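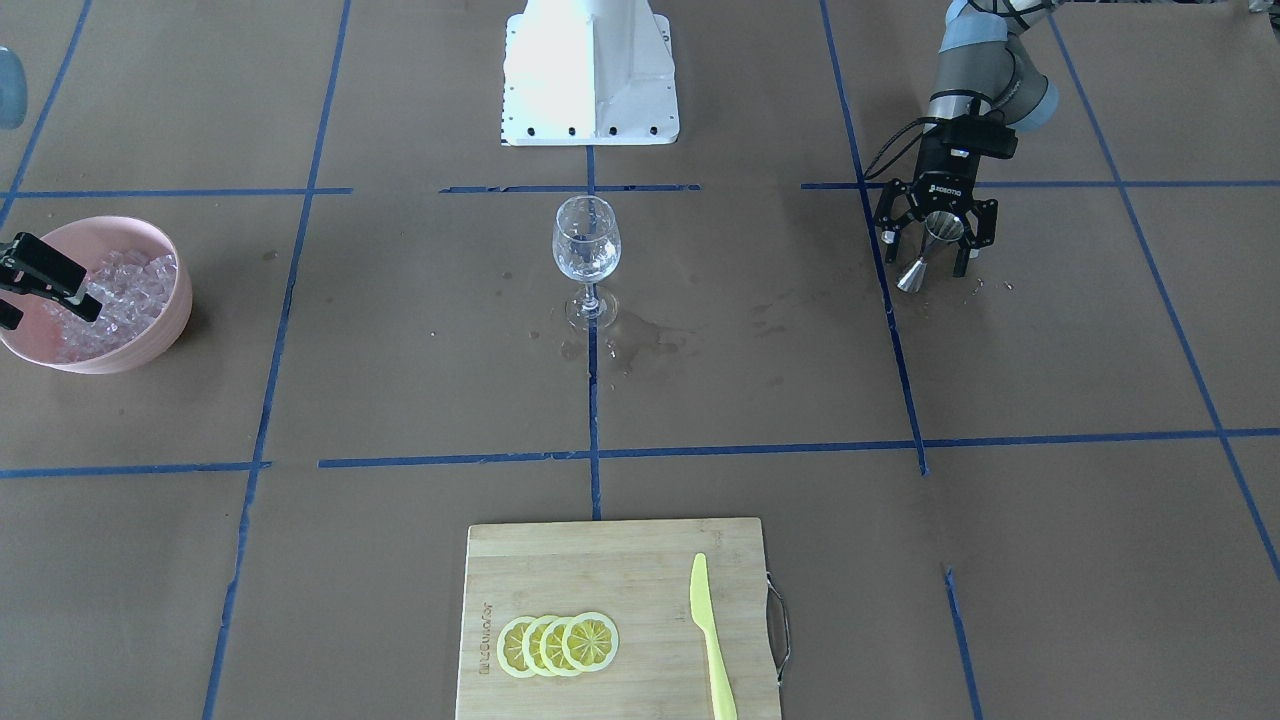 Figure 4. Drinks table, both arms over the paper. Left arm holding the jigger, right arm at the ice bowl, glass near the centre line.

Section 4: Setting up the drinks table

By now you should have both arms powered, homed and passing the checks in Section 3. If you haven't, go back and finish those first – this section is much more fun when the arms do what they're told!

The drinks task is the one most club members want to try, and fair enough. It has pouring, scooping, picking up thin slippery things and two arms working close together, all on one table. Our recipe is called the Jarnerthorpe: ice, a measure of water from the jigger, and a slice of lemon. There is no alcohol in it, and please keep it that way on school grounds.

Allow 25 minutes for your first set-up. Two people is best, one at the table and one at the laptop.

4.1 Papering and taping

1. Clear the table and wipe it down. Any grit under the paper will show up as a bump later.
2. Roll brown paper across the whole top and pull it firm. A few wrinkles are fine.
3. Run the blue tape lines. Start with the centre line, which runs from the pedestal straight down the table, then add the two cross lines and the side lines.
4. Press each line down with the flat of your hand, especially where two strips cross.

Note: The tape lines are for people. Guvlow, our control program, doesn't look at them at all, but they make it much easier to put things back in the right cell between runs. If a line is a bit crooked, leave it.

4.2 Placing the objects

"Left" and "right" in this manual always mean the robot's left and right. If you are facing the pedestal, its left arm is on your right-hand side. Everyone mixes this up in the first week, so say it out loud when you're calling positions to your partner.

1. Put the ice bowl on the robot's right, outside the side tape line. Fill it until the ice heaps up in the middle. A flat layer is very hard for the fingers to get hold of.
2. Stand the wine glass just beside the centre line, a little below the upper cross line.
3. Lay the cutting board at the front of the table with its wire handle towards the robot's left. It can hang over your side of the lines.
4. Lay out four lemon slices in an overlapping row.
5. Put the plastic knife on the board beside the slices, blade pointing towards the glass. Only ever use the plastic one. Sharp knives stay in the kitchen, and lemons are sliced there before the session.
6. Check that nothing else is on the paper. Phones, pens and drink bottles go on the side bench.

4.3 Loading the jigger

1. In Guvlow, choose Left arm, then Open.
2. Hold the jigger by one cone, with its waist level with the fingers. Keep your own fingers away from the waist.
3. Ask your partner to press Close, and wait for them to say "closing" before it moves.
4. Let go once the fingers have stopped. Give the jigger a gentle wiggle. If it slips, open the gripper and try again a little further in.
5. Set the grip force to 41. Abílio Aguiar tested a stack of settings in November and this one held the jigger every time without the arm complaining.

CAUTION: Keep your hands outside the tape whenever an arm is live. The gripper fingers are slow but they do not feel you there.

4.4 First run

1. Load the Horkis routine and set speed to 25 per cent.
2. Have one person rest a hand beside the stop button for the whole run.
3. Press Start and watch the right arm come in over the rim of the bowl. There should be clear air between the fingertips and the rim on the way in. If it looks tight, stop and shift the bowl, not the waypoint.
4. Let the routine play through to the end, even if it misses the glass. You learn heaps from a miss, and the log is only saved when the routine finishes.
5. Write the run in the table book, with your initials and anything odd you saw.

Once you have three good runs in a row you can go up to 52 per cent. Please don't go higher without Fatima Tijani or Bheki Naidoo in the room.

4.5 Spills

You will get water on the paper. Expect it and don't be put off – pouring is the hardest part of the task and the best part to work on.

1. Press Pause and wait for both arms to stop.
2. Blot with a dry cloth. Don't rub, as wet paper tears.
3. Lift the glass and dry its foot before putting it back, or it will slide when the gripper touches it.
4. If the paper has gone soft or a tape line is lifting, replace that section before the next run.

CAUTION: If water gets onto a gripper, its cable or the pedestal, press Stop, switch off at the wall and tell a mentor.

4.6 Packing up

Tip the ice into the sink, bin the lemon and wash the glass, bowl, jigger, board and knife. Park both arms before you switch off. The Tuesday group uses the same paper when it's dry, so leave it down if it's in good nick.

Next: Section 5, Teaching your own pour.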